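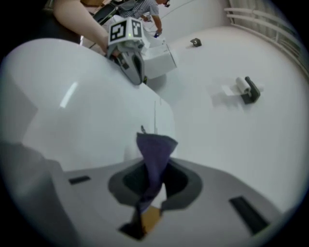 Purple cloth, gripper view.

November, notebook, flute and small ensemble bench
Started 7:20 in the evening

Continued with the alto flute for the Trolis quintet. Malte brought it back after two rehearsals and said the low C still speaks late, and the low D sometimes also. I had hoped that the new pad on the foot joint was enough. It was not enough.

Leak test first, before touching anything. Foot joint alone is good now, feeler paper holds evenly on all sides. Body is good down to the G sharp key. The G sharp itself leaks at the back, very little, but on an alto very little is already too much for the bottom notes. So the fault was above the place where I was searching, and I lost one evening on the foot. For the next time: test from the top, also when the player is pointing at the bottom.

Pad seat of the G sharp: removed the old shim, cleaned the cup, put in a half shim at the back side. Closed it with light pressure and left it while I did the other things. I did not use heat. Frauke uses heat on these, and her results are better than mine, but she has the hand for it.

Spring of the same key was too weak. I bent it a little, and then it was too strong, and I bent it back. The feeling is now near to the A key, maybe a bit heavier. Malte plays with a light left hand, so he should tell me.

After this I played long tones, low G down to C, soft. C speaks. Not beautiful, because I am not a flute player, but it comes at once and does not jump to the octave. D is clean. E flat was always clean.

Then the arrangement, which is the real reason that the alto must be ready.

Rochelle sent the second version of "Skollen". She has moved the melody from the trumpet to the alto flute for the first chorus and given the trumpet a harmon mute behind it. On paper I like it very much. My worry is the level. The alto in the low octave has almost no carrying power, and Knut plays the bass with a big sound in this tune, also with the bow at the beginning. In the last rehearsal I stood at the back of the room and I heard the flute only when Knut was resting.

Possibilities we have talked about:

Put the tune up a fourth. Then the flute is easy to hear, but the trumpet loses the dark color and the piano voicings in the bridge become thin. Rochelle does not want this, and I agree with her.

Leave the key, but let the bass start at letter B only. Knut is willing. The 5 bars of introduction are then flute and piano alone, which gives the ear time to get used to the soft level.

Closer microphone on the alto. Ludger is against it for the recording, he says the key noise will be louder than the tone. With the old G sharp spring he was right. With the new one we could try again. He would place it above the lip plate and turned a little toward the left shoulder, not straight in front, so that the air goes under it.

I made a small recording here to hear the key noise. Played the first phrase 20 times, with the same fingering and as same as I can manage the same speed. The noise is mostly from the trill keys, which I did not expect, because they are not used in the phrase at all. They are shaking with the movement of the body. Put very thin felt under the second trill key and it was quieter. Under the first I have not done it yet, the felt I have is too thick and the key would stay open.

The Vetix preamp had the hum again in the left channel. It stops when I turn the connector by hand. Please do not use this channel for the rehearsal recordings until I have opened the box.

Headjoint: Malte asked if the Dreßler headjoint would fit, the one from the drawer. It fits, with one turn of tape on the tenon, but I don't like it for this music. The attack is quick and the tone is bright, and it sounds as a normal flute that is playing low. The original head is slower and has more air in the tone, and for a ballad I would take the air. For the fast tune at the end of the set it could be different. He should try both with the group and not alone in the small room, where everything sounds good.

Checked the cork position in the original head, mark on the rod was a little too far out. Corrected. The middle D octaves agree better now.

Frauke wrote in the margin of the last page that the alto should stay out of the case overnight after a pad job. I leave it assembled on the peg with the G sharp closed. Please nobody play it before the morning.

Open points:
Thin felt for first trill key, order together with the cork sheets.
Malte to judge the G sharp spring.
Ask Rochelle if the fermata before letter B is for all or only for the flute. In the piano part it is missing.
Knut wants the bowed notes written out with real lengths, at the moment there are only chord names.
Ludger: one test with the microphone at the left shoulder, without the trumpet.

Stopped 20 minutes before ten.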